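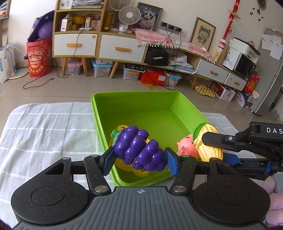
What size of tub is best for small play food and other odds and ends?

One that a child can see into from above without lifting anything out. Shallow is better than deep, and an old biscuit tub does the job.

I was asked this twice after my note on toy storage, so I'm answering on the list. The message that started it is quoted here:

> On 17th January Merja Manninen wrote:
> We have a Borkico crate in the corner and everything sinks to the bottom. The grapes and the corn haven't been seen for weeks. Do you sort by type, or just put it all in together?

Merja, we put it all in together. I tried sorting in May, with a box for fruit and a box for animals, and it lasted 2 days. Now the small things share one tub on the table and the soft toys stay out of it. 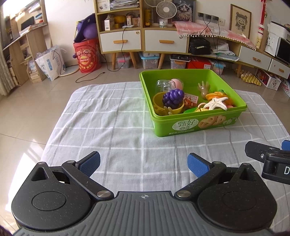
The lid went in the recycling, as it only got trodden on. When the tub is full, something has to come out before anything new goes in. Ring-shaped toys take up more room than you'd expect, so I put those in last.

The Piltby play group does much the same with washing-up bowls. They wipe theirs out once a week with warm soapy water and let them dry upside down.

If anyone wants a spare tub, I have 2 put by. Reply to me off list, please.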